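Subject: Re: [plillodham-games] Friday night, the coffee table, and other grievances

Third game night running, same coffee table.
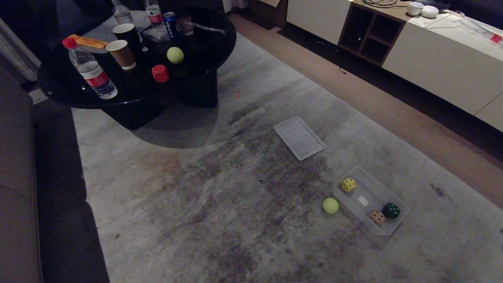

On Friday Shigeru Ogura wrote:

> I propose we stop using the table for drinks altogether. It's round, it's
> shiny, and everything put down on it is left there for good. Last time I
> picked up three bottles before I got to one that was mine, and I'm still
> not sure about that one. Either we play on the table and drink in the
> kitchen, or we drink at the table and play on the floor. Also, whoever
> keeps the dice should keep them in something with sides. I've been under
> the Higuchis' couch for the last time.
>
> S.

Shigeru, your second option is what we have now. Drinks up top, dice on the rug in the clear bin. The bin has sides. I thought you'd be happier.

Some notes from the host, since I'm the one who lives with it.

The bottles. Lids on, please, and standing up. One with a red cap is lying on its side near the front edge, and I'd like its owner to come forward before gravity does. If you bring a bottle, write your initials on it. There is a marker in the drawer under the phone. There has been a marker in the drawer under the phone since we started meeting.

The cups. Same rule, plus they go home with you or into the trash. That includes the paper ones. I found one behind the curtain in February and I don't wish to discuss what was in it.

Wrappers. A crumpled wrapper is trash. I feel silly typing that to adults, but there's one at the back of the table and it isn't mine.

The tennis ball. It stays until somebody claims it. I don't have a dog or a racket.

The dice. The yellow, the dark green and the peach live in the clear bin between games. The bin is for dice. If you roll on the rug and argue that it landed flat, you roll again, in the bin. The rug has enough of a pattern that I've lost pips in it before, and last month Jemthorpe was decided by a die that two people read differently. I lost, so I remember it well.

The white tray. I'd like to try it for rolling at the next session, so the bin can be for storage and we can stop fishing our dice out of each other's throws. The bottom has ridges, which may make for cocked dice. Shigeru will have a view.

Scores. Handis is at 1,969 after the last campaign and needs 200 more to close out the season. I have this written down on paper, so please don't send me corrections from memory.

Next session is Friday at 7, my place again. We need at least 5 for the long version. Reply to the list and not just to me, or I'll end up forwarding everything, and then Shigeru will reply to the forward.

And yes, we could drink in the kitchen. The kitchen has one stool. You're welcome to it.

Haruna

--
Haruna Ebihara
plillodham-games list
To leave the list, send a blank message with "unsubscribe" in the subject line. You will still be expected to collect your bottle.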